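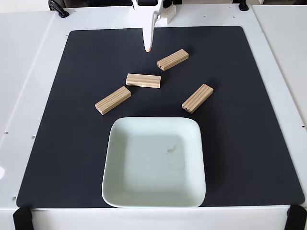

Wooden bars and ceramic dish on the work mat, gripper at the upper end.

5 min read

Call for participants: remote operators for a block-to-dish transfer study

The Grenotis manipulation group is recruiting operators for the second phase of a study on how the layout of objects affects learning from human demonstrations. Sessions are run remotely through the Lurkeo control client. No travel is required.

Background

In the first phase we collected 3061 demonstrations of a single task: pick up each of four wooden bars from a mat and place it in a square dish. A policy trained on the full set performed no better on held-out layouts than one trained on 1000 demonstrations selected for variety in bar angle. Adding more demonstrations from layouts already well covered had no measurable effect. The errors that remained were concentrated in two conditions: bars lying diagonal to the front edge of the mat, and the last placement, when three bars already occupy the dish and the rim limits the approach.

We also found that operators differed more from one another than layouts did. Some rotated the gripper before descending; others descended first and corrected close to the mat. Mixing the two styles in one training set lowered grasp success on diagonal bars. We do not yet know whether this comes from the mixing itself or from the smaller share of each style. The second phase is designed to separate the two explanations.

What participants will do

Each participant completes 9 sessions over a period of up to five weeks. A session consists of a short calibration run followed by a block of recorded trials. At the start of each trial the client shows the bars in a scattered layout with the dish at the near side of the mat. The participant moves each bar into the dish, in any order, and ends the trial with the gripper raised.

Participants are assigned at random to one of three conditions:

- Rotate first. Wrist angle is set before the descent begins and is locked below a fixed height.
- Rotate late. Wrist angle is free throughout, with a prompt to correct near the mat.
- Unrestricted. No instruction on rotation is given.

The assignment does not change during the study. Failed grasps are kept in the record and should not be hidden or restarted. A trial is discarded only if a bar leaves the mat or the connection drops.

Layouts are drawn from a list of 2000 generated in advance, balanced by bar angle and by distance from the dish. Participants in different conditions receive matched layouts, so that differences in the trained policies can be traced to operator style.

Who can take part

You must be 18 or older and have normal or corrected vision. Experience with robots is not required, and we are reserving half of the places for people who have none. You will need:

- a wired internet connection
- a desktop or laptop computer with a separate mouse
- a quiet place to work for the length of a session

Tablets and phones are not supported. People who took part in the first phase are not eligible, as their prior practice would affect the learning curves we intend to measure.

Both left-handed and right-handed participants are needed. Please state your dominant hand in the application.

Payment and data

Participants are paid per completed session, at the hourly rate given in the information sheet, with a further payment after the final session. Payment does not depend on speed or on the number of bars placed. You may withdraw at any time and will be paid for the sessions completed up to that point.

We record control inputs, gripper position, camera views of the mat, and a short questionnaire on effort after each session. We do not record your voice or your face. Trajectories will be released under a participant code as part of the Pisby demonstration set. Requests to have your data removed can be met until the set is released; after that date removal is no longer possible.

How to apply

Complete the screening form on the Durrani participant portal and choose study "Block transfer, phase two". The form asks for your age range, dominant hand, connection type, and prior use of game controllers or remote machinery. Applications close on 16th January. Those selected will receive the information sheet, a consent form, and a link to a connection test. The test must be passed on the same computer you plan to use for the sessions.

Applicants who are not placed in the first group will be kept on a waiting list unless they ask to be removed.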